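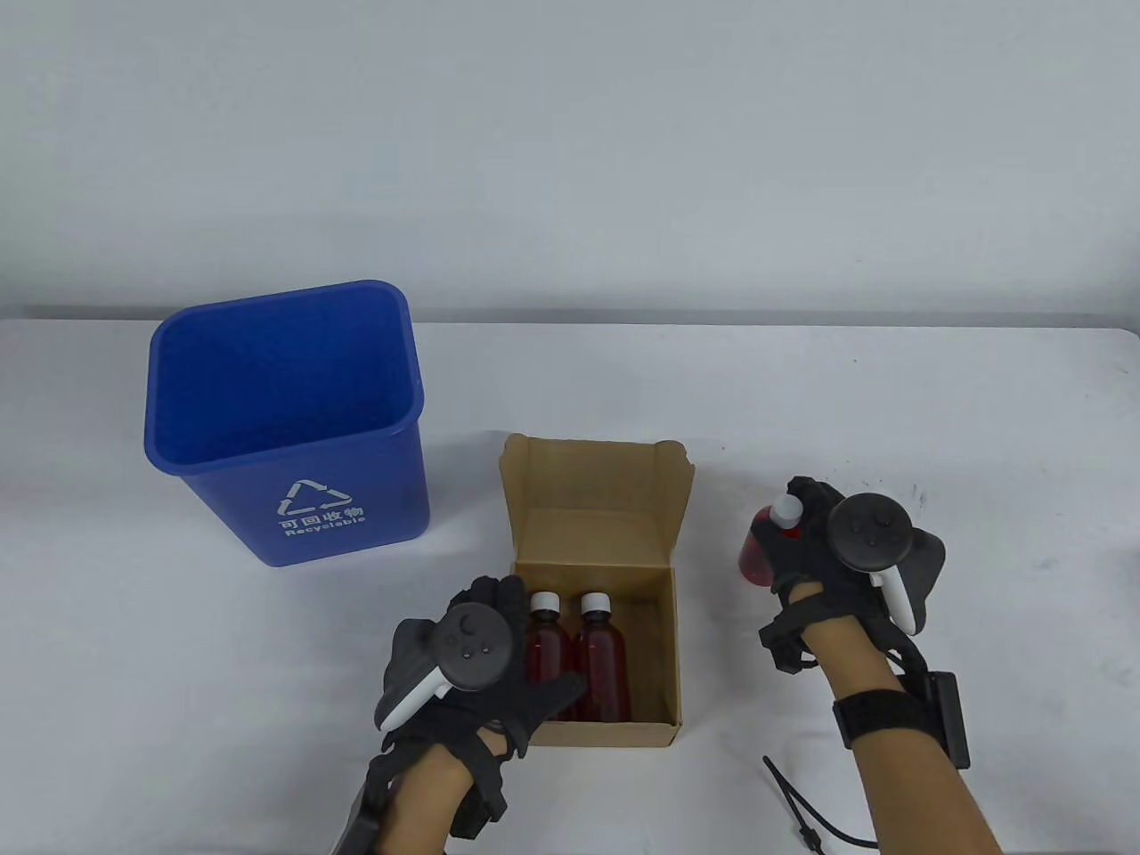
Figure 4.1 Demonstrating a sorting task with motion-capture gloves. A controller is mounted on the back of each hand.

Chapter 4
Showing, Not Telling

Ask a grown adult to write down how to pick up a bottle. Most will produce a sentence or two, feel pleased, and hand it in. Then ask them which finger touched first, how far the wrist turned, and at what point they decided the grip was good enough to lift. The pleased look goes away. People are excellent at picking things up and hopeless at explaining it, and a programmer who relies on the explanation will spend a long winter in the lab.

Teaching by demonstration skips the explanation. A person does the job while sensors record the motion, and the recording becomes the lesson. Chapter 3 covered the version in which you grab the robot's arm and drag it through the task. In this chapter your own hands do the work, either wearing the sensors or steering a machine from a distance.

The bottles in Figure 4.1 show why anyone bothers with gloves. A joystick can tell an arm to go left. It has very little to say about closing fingers on a small bottle of liquid without tipping it over. Gloves record the fingers, while the controllers on the backs of the hands give position and direction in space. The two streams have to agree on what time it is, a matter on which they will disagree whenever possible (see Section 4.3).

What the glove does not know

A glove measures your hand. The robot does not have your hand. It may have two fingers where you have five, or a wrist that turns in ways a doctor would want to look at. Turning one set of motions into the other is called retargeting, and it takes up most of Section 4.4 and, if you go into this line of work, a fair part of your thirties.

Rasha Haddad's team at Hadinine once recorded 600 demonstrations of a bottle-sorting task from a single operator, a fast and graceful one. The robot trained on them was graceful too, right up to the moment a bottle stood 2 inches from its usual spot. The team then added 35 recordings from Blair Ritchie, who was new, slow, and forever correcting himself. Those turned out to be the useful ones, as they contained mistakes and, more to the point, recoveries.

Two-handed work raises the stakes. When both hands hold one carton, each hand's force depends on the other's, and neither recording makes much sense alone. Figure 4.2 gives a closer look at hands on a carton.
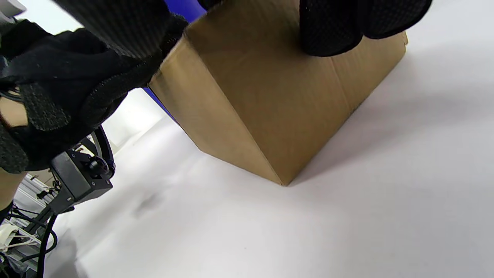

4.1 Before You Record

Decide where a demonstration starts and where it ends, and write both down. Almost every beginner skips this and ends up with recordings in which the operator scratches an ear. The robot will learn the ear.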